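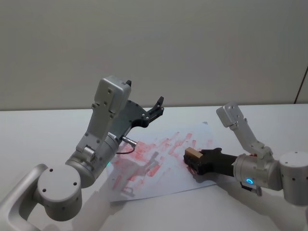 Can a machine do the small chores around a shop yet, stamping and wiping included? Some of them, if you hand it the block and don't mind what the paper looks like.

Saturday, Hornance bench. Chore list for the Jostimis trial stands at 9 items. Stamping is item 4 and I had it down as the easy one. Red on white paper, small wooden block, two arms. A bored child could do it - a bored child would also want a snack, so call it even on cost. 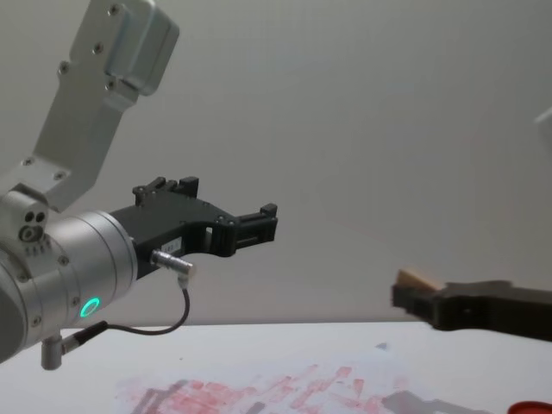

Left gripper open, right gripper with the block.

The right arm has the job and the left arm has the view. I'd like the idle one to hold the sheet down, the way anybody with two hands would. Plovirmont's notes call this "bimanual readiness." I have worked with people who had plenty of that.

Red marks are streaky, with lots of short diagonals. As print it's poor. As a record of how the block meets the paper it's useful, so keep the sheet.

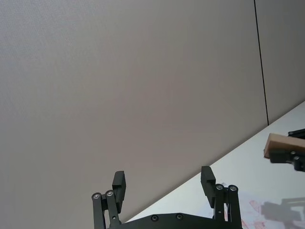

Still to do
Lower the approach speed on the right side.
Ask Rivadeneira for the softer finger pads (asked in May, ask again).
Try a heavier paper stock.
Write down what counts as a good stamp before arguing over it.
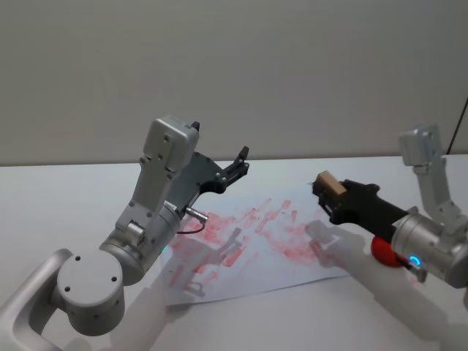
Page last changed: Saturday, 7 pm

Moved folding towels down the list, below sweeping. Budget left for the trial is $600, and towels would eat that by lunch.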